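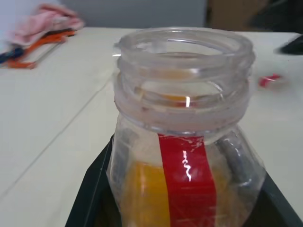

Wrist view, clear jar with red tape, sitting in the tray

Has anyone used the Birkano gripper kit for picking things out of jars?

Posted by mapletinkerer, August 12, 2020

Hi all! I'm getting close to buying the Birkano kit (the two-finger one with the little wrist camera) and I'd love to hear from people who have lived with it for a while. I already have a small Skikar arm that I'm very fond of, and the kit is meant to bolt straight onto it.

What I want to do is reach into open plastic jars, take out whatever is inside and put it in a bin. My favourite test is a clear screw-top jar with the lid off and a strip of red tape down the front, so I can tell which way it's facing. There's a yellow-orange thing with a rounded surface in it and a long grey thing that leans over to one side. The jar sits in a dark tray on a white table.

Two things I'm wondering. Does the camera cope with clear plastic, or do the shiny bits throw it off? And is the Vodbridge software that comes with it any good for a hobbyist? I can follow a script and change the values, but I'm no programmer. The price I was given is $1,546 with the camera, so I'd like to be fairly sure before I tell my family where the holiday money went!

Kinga Kelemen

Oh, I love this kit! I've had mine since last October and it's still the first thing I turn on when I get home.

Clear plastic is fussy but you can do it. The neck of a jar is the worst part, with all those screw threads catching the light in thin white lines, and on my first evening the software kept deciding that each ridge was the rim. I moved my lamp off to the side and taped some baking paper over it (very high tech, I know) and it settled down a lot. Your red tape is a great idea, by the way. Vodbridge has a colour marker tool under Targets, so you can tell it to find the red strip and work out the jar's position from there. Glossy tape gets a bright squiggle of glare on it, so if you have matte tape in the drawer, use that, and press the top end down well where it goes over the shoulder. The dark tray helps too, it gives the camera an edge it can find against a white table.

For reaching in, go straight down from above and slow right down before you get to the rim. I run mine at speed 21 out of 200 for that last bit. It looks sleepy but I haven't tipped a jar in ages! Rounded things are easy with the soft fingertips. Long things that lean against the wall are harder, and I still miss those more often than I'd like. Try turning the wrist so the fingers close across the narrow side.

The software is friendly enough. I'm not a programmer either and I had it picking up erasers on the first weekend. The manual is thin, so save a copy of your settings before every update. I learned that one the hard way.

jarhead_dave

get the kit, skip the carrying case

Remo Lo Presti

I agree with most of what Kinga says, and I'm a fan of it as well, but measure your jar first. The fingers on the Birkano are slim, but the camera bracket sticks out to one side and it will bump the rim if the mouth is narrow or the jar is deep. I ended up buying the longer fingers from Cattaneo. They go on with the same screws, and you only have to change the finger length in Vodbridge and run the calibration again. It took me an evening, including the time I spent looking for the hex key.

Also check the camera focus while you're at it. Mine came set for close work, so the jar in front was nice and clear and everything at the back of the table was a blur. That's fine for this job. If you want it to spot the bin as well, you'll need to teach it that position by hand, and there's a button on the arm page for it.

On your Skikar, the older ones need the adapter plate. Ask the seller before you pay, mine threw it in for free when I mentioned it. Post how you go with the long grey one, I'd like to see what wrist angle you end up using.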